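Curon Awards unveil ‘Margin’ as this year’s theme

The Curon Awards, which have been bringing together the region’s advertising, design and print people for longer than some of this year’s entrants have been alive, have announced that the theme for the coming edition will be ‘Margin’. Entries open in January and, as in previous years, the studio that took the top prize last time round has been handed the job of making everything look the part, from the call for entries to the tote bags.

That studio is Gökçe, a small outfit that walked away with the Grand Curon for its wonderfully odd campaign for Welledmont, the tea company. You may remember the posters, which left most of the sheet blank and tucked the whole sales message into a strip down the left-hand side, in type so small that people on station platforms were seen leaning in to read it. It seems that strip stayed on the jury’s mind, and on the studio’s too.

Ertuğrul Ersoy, who leads the creative team at Gökçe, says the theme grew out of a long conversation over lunch about the bits of paper where the real thinking gets done. “I have kept all my layout pads since college,” he says, “and when I look back at them the drawings in the middle are rather stiff and polite. It’s round the edges where I was enjoying myself. There are phone numbers, and bad jokes, and quite often the idea we ended up using. We wanted to give that part of the page a bit of a party.”

The graphics do just that. Each poster in the series has a large, calm middle and a very busy border, crowded with scribbles, crossings-out and notes collected from past winners, who were asked to send in their old notebooks and, to everybody’s delight, mostly did. The studio received 2554 scanned pages and chose 315 of them, and Ersoy admits that the choosing took a good deal longer than the designing. The lettering was drawn by hand and then turned into a typeface called Suvix, which entrants will be able to download free of charge and use on their own entry boards if they fancy it.

There are some changes to the competition itself as well. Two new categories have been added this year, one for packaging and one for work made for local radio, which regular visitors have been asking after for ages and which the organisers say they are very happy to have found room for at last. Student entries will be judged alongside the professional ones in the first round, before going through to a jury of their own. Studios with 5 staff or fewer will pay the reduced entry fee, a scheme that was tried out last year and proved so popular with freelancers and husband-and-wife agencies that it is now being kept for good.

The festival will run over two days again, with talks in the mornings and the judging sessions open to ticket holders after lunch. The awards dinner is on the Thursday evening, with doors at half past six, and the organisers gently remind everyone that last year’s tables had all gone well before the shortlist came out, so it may be worth getting a few colleagues together early.

Entry forms, the full list of categories and the Suvix typeface will be on the Curon website from the day entries open. The posters will go up in the festival’s usual venues shortly afterwards, and a small set of prints, signed by the team at Gökçe, will be sold at the dinner to help pay for student travel.
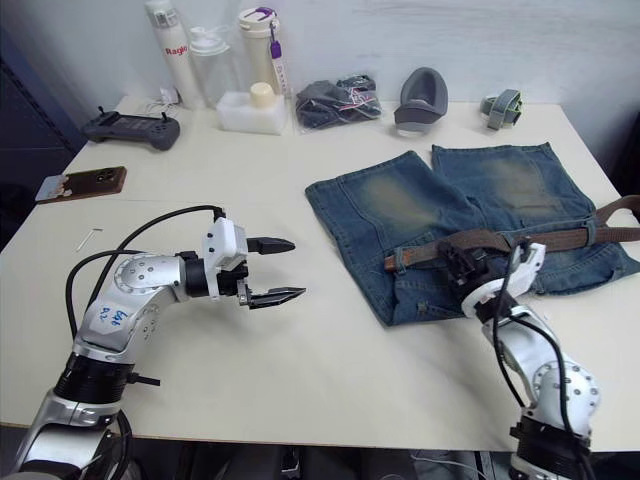 Anyone who would like to be considered for one of those student travel places should ask their course tutor to write in on their behalf before the shortlist is announced.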